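Torness market keeps its Friday, loses its bell

Traders at Torness covered market will keep their Friday late opening through the winter, but the handbell that has closed the place for as long as anyone can remember is to be retired at the end of September.

The bell will be replaced by a recorded chime, played through speakers fitted under the roof in the spring and used so far only to ask the owner of a grey hatchback to come back to the loading bay. The hatchback has been mentioned so often that several stallholders now regard it as a tenant.

Soludside, the company that runs the building, said the change followed a survey of shoppers and traders. It drew 487 replies, of which 129 mentioned the bell. Most of those complained that it could not be heard at the fish end. A smaller group complained that it could be heard at the fish end, and asked for something gentler.

The late opening, which began as a summer trial, was the less troublesome half of the survey. Stalls stay open until eight, two hours beyond the usual time, and the side door on Marchal Street is unlocked for people coming off the evening trains. Takings have been good for hot food and cheese, fair for clothes, and poor for wet fish, which by that hour has had a long day and looks it.

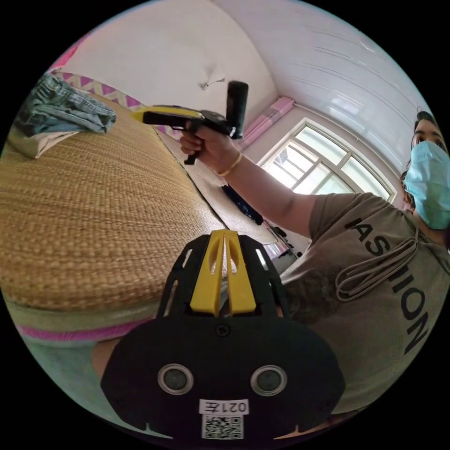

Keeping the bell for Fridays alone would have pleased nearly everyone, according to one reader who wrote in after last week's notice, and it would have cost nothing, whereas the chime sounds like a lift arriving at a floor you did not ask for. The same reader wanted to know who had chosen it and whether they had been made to listen to it twice.

Soludside says the chime was picked from a shortlist of two. The other was a piece of harp music lasting long enough, by one trader's estimate, to buy a coat.

The bell itself is a heavy brass thing with a cracked handle, mended with string and then mended again with different string. It has hung by the office door between duties and has been borrowed over the years for a school sports day, a wedding and a by-election count. It came back from the by-election with a dent. All the candidates denied responsibility.

Its next home has not been settled. The museum has offered it a shelf, on condition that it is not rung. The Poletti café, which has the corner unit by the stairs, has offered it a place on the counter, on condition that it can be rung whenever a toasted sandwich is ready. Traders in the neighbouring units are understood to favour the museum.

Rents will not change for those taking part in the late opening, and any stall that wants to drop out may do so with a fortnight's notice. Parking behind the market will be free from five o'clock on Fridays, except in the loading bay — a point Soludside asked us to make clearly.

The chime will be tested on a weekday morning before the doors open. Traders have been advised to expect it at full volume while somebody looks for the right knob.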